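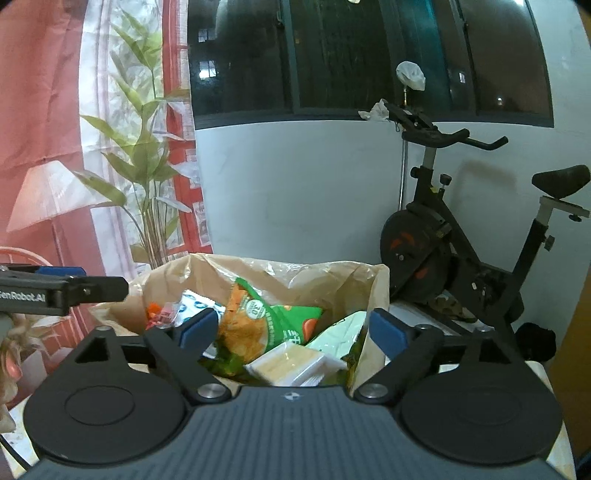
How to Put Together a Two-Week Pantry

Updated 18th November

A two-week pantry is enough food to get a household through a storm, a layoff or a bad flu without a trip to the store. You can build one over a month of normal shopping.

Step 1. Write down what you eat

Keep a list for seven days. Include snacks and drinks. Foods you don't like now will still be sitting on the shelf next year, so leave them off, even if they are cheap.

Step 2. Pick your shelf

A hall closet or the bottom of a bedroom closet works. Avoid the garage if it gets hot in summer, and avoid the cabinet over the stove. Measure the depth before you buy bins. Ours is a steel unit from Motura, rated at 200 pounds per shelf, and we keep cans on the lowest one.

Step 3. Buy a little each trip

Add three or four items to your usual cart. Start with:

Rice, oats and pasta
Canned beans, tomatoes, tuna and vegetables
Peanut butter
Cooking oil, salt and sugar
Shelf-stable milk
Crackers, chips and dried fruit

Store brands are fine. We use Betov canned beans, which come in 340-gram cans, a good size for two people with no leftovers.

Step 4. Unpack and date everything

Write the month and year on each package with a marker, on the end that will face out. Chips and crackers go stale sooner than their bags suggest once opened, so close them with a clip and put them where you can reach them. Move flour, rice and sugar into jars or tubs with tight lids. Gomum tubs stack well, but the square ones waste less room than the round.

Don't store anything in paper grocery bags on the floor. They take up damp and attract mice.

Step 5. Add water

Plan on one gallon per person per day. If you can't fit two weeks of water, start with three days and add jugs later.

Step 6. Rotate

New food goes to the back and old food comes forward. Once a month, pull anything that expires in the next eight weeks and plan meals with it. Replace what you used on the next trip.

Other things to keep on the same shelf

Manual can opener
Matches in a jar
Flashlight and batteries
Pet food
A week of any medicine you take daily, if your pharmacy allows it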